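The bean thing

So I said last time that I'd write about the beans, and then four of you wrote back to ask when, which is more mail than I got for the whole piece on gutters. Fine! Beans it is.

It started with the shop on the corner of Trurnov Street, the one that used to sell vacuum bags. It's a dry goods place now, called Xiong, and along the back wall they have 20 bins of dried beans with little scoops on strings. I went in for rice. I came out with rice and four paper bags of beans I couldn't name, because I'd been too shy to ask for a pen and I figured I'd remember which was which. I did not remember which was which.

I should say that I grew up on canned beans and I still like them. My mother put a can of kidney beans in nearly everything from October to Easter, and I have no quarrel with her. But I'd always filed dried beans under things that other, more organized people do, along with ironing pillowcases and having a spare house key somewhere sensible. You had to think about dinner the day before. I have never once thought about dinner the day before.

Guilan Lü lives two doors up from me and has cooked beans every week for as long as I've known her, so I took my four bags over there and put them on her counter like I was handing in lost property. She named three of them right off (a small white one, a black one and a big speckled cranberry type) and said the fourth was probably a mix-up in the bin and to eat it first. Then she asked how long I was planning to soak them and I said overnight, very confidently, the way you say a word you've only ever read.

She soaks hers for 14 hours with a good pinch of salt in the water. I'd always heard that salt makes them tough. She's heard that too and she's been ignoring it since before I moved to Juvstead, and her beans are so creamy you could spread them on toast, so I've stopped worrying about it.

My first pot was the mystery ones. I soaked them, drained them, covered them with fresh water by a couple of inches, threw in half an onion and a bay leaf and turned the heat up way too high, then went off to answer one email. You can guess. Foam all over the stove, half the skins floating on top, and somehow the beans in the middle still crunchy. I ate them anyway with a lot of hot sauce and told myself it was a texture.

The second pot went better. I did the white ones and kept the heat so low that I had to bend down and look to see if anything was happening. A bubble here, a bubble there. It took most of the afternoon, and the whole house smelled like somebody competent lived in it. I put in a glug of olive oil toward the end and a parmesan rind I'd been saving in the freezer for no purpose I can recall, and I stood there eating them out of the pot with a wooden spoon. My husband came home and asked what was for dinner and I said beans, and he said beans and what, and I said no, just beans. He had two bowls!

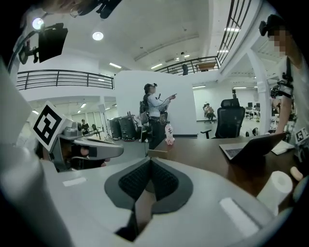
At the table in January.

After that I got a bit carried away. I've made a pot every week since New Year's, and I've been writing them all down in the back of the gas bill folder, which is the only paper I can ever find. The black ones are the most forgiving by a mile. The cranberry ones lose all their beautiful speckles when you cook them, and I took that harder than I expected to. The chickpeas are stubborn. I gave them 14 hours like everything else and they still wanted most of a morning on the stove, so now I put them on before I've even had coffee and then pretend they aren't there.

What I like best is the broth. I used to pour it down the sink! Guilan caught me at it and made a noise I can only describe as wounded. Now it goes into jars in the fridge and I cook rice in it, or I heat it up with garlic and whatever greens are going limp and drop an egg in. It turns to jelly when it's cold, which alarmed me the first time, but it melts again as soon as it's warm.

The morning it was 39 in the kitchen (the boiler again, don't ask, the man is coming) I had a mug of black bean broth with lime in it instead of tea. I'm not saying you should give up tea. I had tea straight afterward.

A few things people asked in their emails. Yes, I do pick through them first, and I have found one tiny stone so far, so I'll keep on picking. No, I don't own a pressure cooker. My sister has offered me hers twice and I'm scared of it. Yes, they freeze well, as long as you leave some of the liquid in with them, and I use old yogurt tubs with a bit of tape on the lid. Please label the tape. I defrosted what I thought was white beans for a supper with friends and it was applesauce, and we had toast.

And to the reader in Firnotwood who wants to know about the, let's say, social side of eating this many beans: it settles down. Give it a couple of weeks. Start with small bowls and maybe don't schedule anything in a car.

If you want to try the pot I make most, it's a pound of the small white ones, soaked overnight in salted water and drained. Cover with fresh water, then add half an onion, six cloves of garlic with the skins still on, a bay leaf and a good spoon of salt. Bring it up to a boil for a few minutes, then turn it down as low as your stove will go. Start tasting after an hour. Taste several beans, from different parts of the pot, and if any one of them is chalky then keep going. Oil at the end, more than feels polite. Squeeze the garlic out of its skins and stir it back in, and have some bread ready.

Next time I'll be writing about the raised beds, or more likely about not having built the raised beds. I have the lumber. It's been leaning on the side of the shed since fall and something has moved in behind it. In the meantime, if you've got a bean I should be cooking, hit reply and tell me, and if it's the big flat white kind that costs as much as a steak, tell me whether it's worth it before I go back to Xiong with my wallet.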